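## 4. Adding a Control Panel to the Room Profile
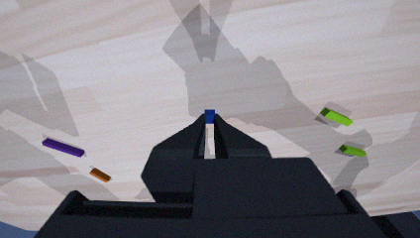

A room profile in Citis holds every device the controller talks to, and each touch panel has to be added to the profile before it can load its pages. Complete Section 3 first, so the controller is on the network and shows as Online in the device list. If your pages use a picture with a light surface like the pale wood tabletop, with its faint grain, set button text to Dark. White labels are hard to read on it, while the deep blue-black of the gripper takes white text well.

**Before you start**

- Controller firmware must be build 183 or later.
- TCP port 1455 must be open between the panel and the controller.
- You need the Installer password. The Operator password will not open the Profile tab.

**To add the panel**

1. Connect the panel to a PoE switch port and wait for the Magsi start screen to clear.
2. On the panel, press and hold the top corner for 2 seconds. The Setup menu opens.
3. Select **Network** and write down the IP address.
4. On your computer, open Citis and go to **Profile > Devices > Add**.
5. Enter the IP address from step 3. Leave the port set to 1455.
6. Select **Test Link**. A green mark appears next to the address when the panel answers.
7. Type a device name. Names can use letters, numbers and hyphens — no spaces.
8. Open the **Pages** tab, choose a page file and a background, then set button text to Dark or Light.
9. Select **Send to Panel**. The panel restarts once and opens on the first page.

> **Caution:** Do not unplug the network cable while pages are being sent. A panel that loses power at this stage must be reset from the recovery menu (Section 9).

**Notes**

- Test Link waits 1000 ms for a reply. On a busy network, raise this value under **Profile > Timing** before you assume the panel is faulty.
- If two panels share a room, give each its own device name. They can use the same page file.
- Veltden wall panels do not have a Pages tab. Their button layout is set in Section 6.
- Profiles saved in Dilcombe format can be opened but not edited. Use **File > Save As** to convert them first.

**If the panel does not answer**

Check that the address in Citis matches the one on the Setup menu. Addresses given out by DHCP can change after a restart, so reserve one for each panel or enter a fixed address by hand. If the address is correct, confirm that the panel and the controller are on the same VLAN, then repeat step 6.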